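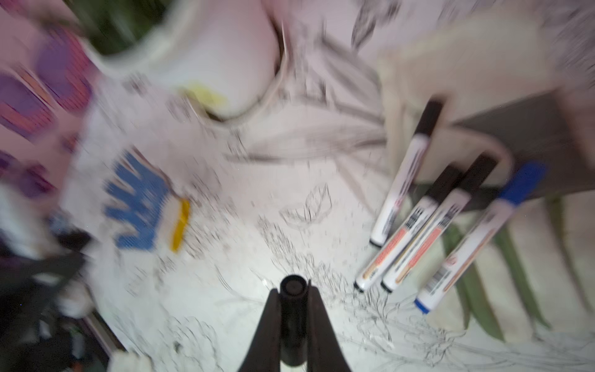 3/11/20 - marker task, butterfly cell

Continuing with the marker set under teleop. Callum Mottram driving, me logging. Target for the set is 40 accepted episodes. Naming follows the Skarora convention from May, so task code, operator initials, then episode number.

Definition of an episode, unchanged: start with open fingers over the sheet, close on one marker, lift, hold, put back on the sheet, open. Anything where the marker rolls out of reach is kept but labelled "lost". Keith Sugden wants those separate, as the last Sorik model learnt to chase rolling objects and then stall.

Wrist camera exposure is still too long for fast approaches. Lines on the sheet smear badly during the swing and the sharp part of the view shrinks to whatever sits close to the fingers. Asked Callum to slow down for the final approach only. Slowing the whole path makes the episodes too long and fills the data with near-identical views.

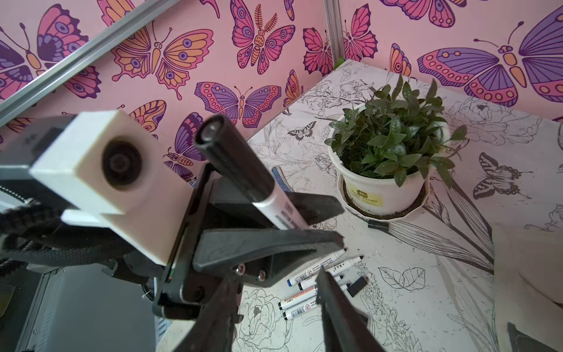
Grasp pose is to be varied on purpose. Diagonal grasps count the same as upright ones provided the marker does not slip during the hold. Barrel may be gripped anywhere between cap and end. Do not re-grip in mid-air; put it down and start a new episode.

Printed sheet stays. Keith suggested plain white for the first half, but the Nyberg set was done on plain white and the detector then fired on every drawn stem it met. Better to have the line drawings in from the start. Same for the butterfly walls.

Clutter: plant and gloves stay in the cell. Plant may be moved between episodes, never during one.
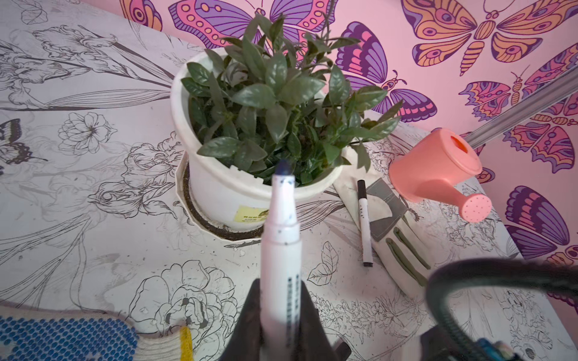 Labels to add in the Standus tool:
cap on / cap off
grasp upright / diagonal
contact with plant y/n

Leaf contact is allowed but must be marked. Force trace shows a small bump on contact that looks very like a light touch on the table, so without the label the two get mixed up.

Open points
- Shorter exposure, then check whether the gain noise is acceptable. (Keith)
- Cable slack at the wrist, check before the next run. (Callum)
- Hold time: currently 2 s, almost 20 per cent of a typical episode. Try 1 s.
- Wipe the sheet and brush off any soil before restarting.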